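Itholm Footwear Care
How to Clean and Store Retro Running Shoes

Suede and nylon running shoes need more care than plain leather pairs. The steps that follow apply to all Itholm and Skinarar styles, in adult and children's sizes. Customers should allow one evening for cleaning and one full night for drying.

Before you start
Remove the laces and insoles. Knock the soles together outdoors to loosen dry soil. Check the label inside the tongue - models marked 2000 have a glued suede toe and must not be soaked.

Cleaning
1. Brush the suede in one direction with a dry, soft brush.
2. Mix a little mild soap into lukewarm water. Wipe the nylon panels with a damp cloth, working from the toe to the heel.
3. Clean the midsole with an old toothbrush.
4. Wash the laces by hand and lay them flat.
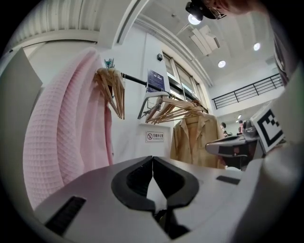
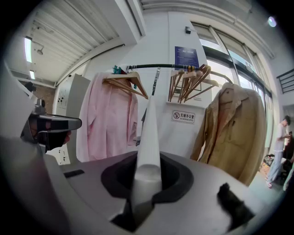
A hanging garment, and the rod of a clothing rack.

Drying and storage
Fill each shoe with plain white paper and change the paper once it feels damp. Keep the pair away from radiators and direct sun, as heat can weaken the glue. When the shoes are fully dry, brush the suede again to lift the nap.

Store the pair in its box with the lid slightly open. Shoes put away in November for the winter should be checked once before spring.

Replacement laces and insoles may be ordered through any Boateng store. Please quote the style number printed on the box.

Prepared by Seul-gi Ham, Product Care
Last revised December 16, 2021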